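Tovent Household Appliance Durability Study
Interim progress report to the Vullura Fund
Reporting period ending 10 Dec 2024

1. Status

Work packages 1 and 2 are complete. Work package 3 (repair cost survey) is open and is expected to close in January. Spending is within the approved budget, apart from postage, where returns of faulty units cost more than planned. The overspend has been met from the travel line and no change to the grant total is requested.

2. Household survey

The survey received 201 usable returns. Responses were excluded where the age of the appliance was missing or where the same household had replied twice. Kettles, toasters and rice cookers were the items most often reported as replaced. Respondents were asked for the main reason for replacement. Loss of function came first, followed by worn coatings and missing or damaged parts.

The question on purchase price was poorly answered. Many households gave a range or left the box blank. Price will therefore be reported in bands and will not be used in the cost model.
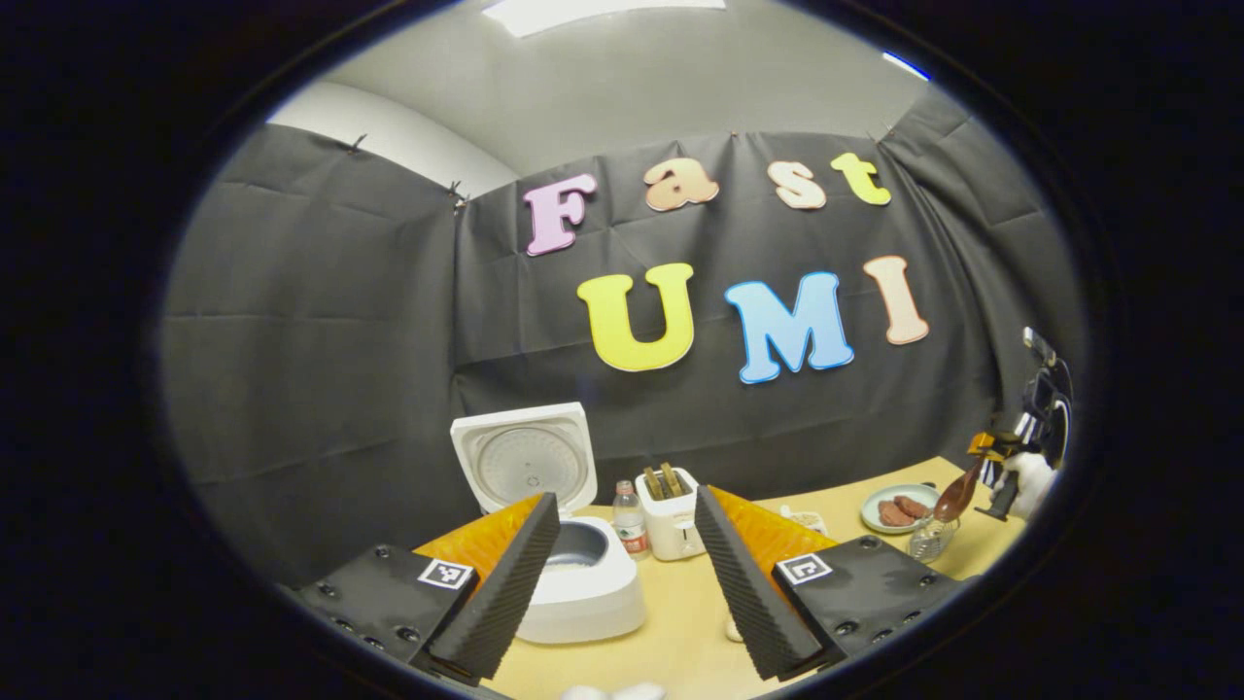 The cost model itself has been rebuilt on the Wieser method, which counts a repair as worthwhile when parts and labour come to less than 60 per cent of the current price of a like replacement. The earlier draft used the original purchase price and gave results that could not be compared between old and new appliances.

3. Spare parts availability

Parts enquiries were sent to suppliers for each appliance type. Removable parts such as lids, seals and trays were generally listed. Heating elements and switches were harder to obtain, and several suppliers would sell them only to registered repairers. Delivery times are recorded in working days from the date of order.
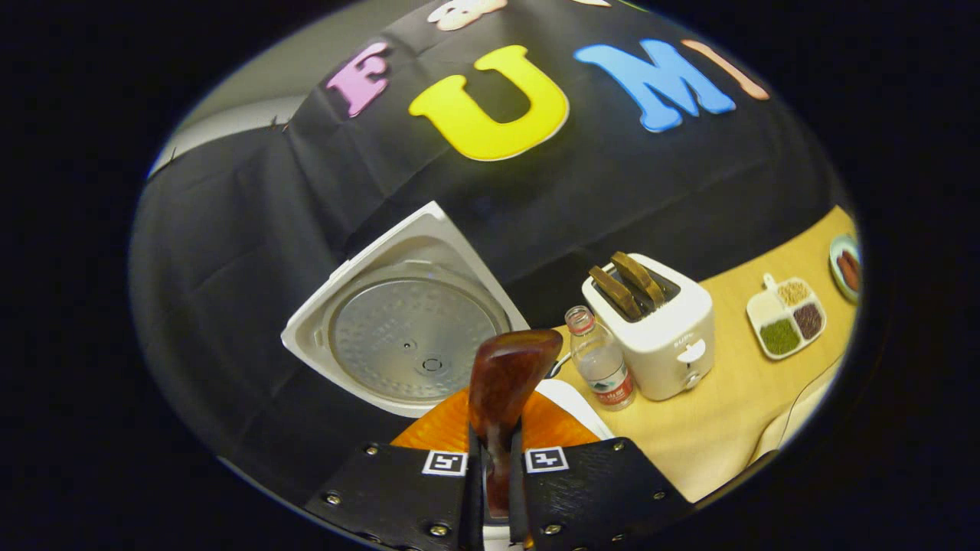
Where a part was listed but out of stock, the enquiry was repeated after 6 weeks. Items still out of stock at that point are treated as unavailable. Clisier, which holds the parts database, has agreed to keep the records accessible until 2033.

4. Risks and delays

The repair cost survey began late while the wording of the consent form was revised. Replies from rural repair shops remain low. A second mailing has gone out, and telephone follow-up will be used if the response does not improve. Without it, regional figures will have to be merged.

5. Next period

Close the repair cost survey and check entries against invoices.
Run the cost model on the full data set.
Send draft tables to the Fund for comment.
Agree the format of the final report, including whether the parts list is printed or supplied as a separate file.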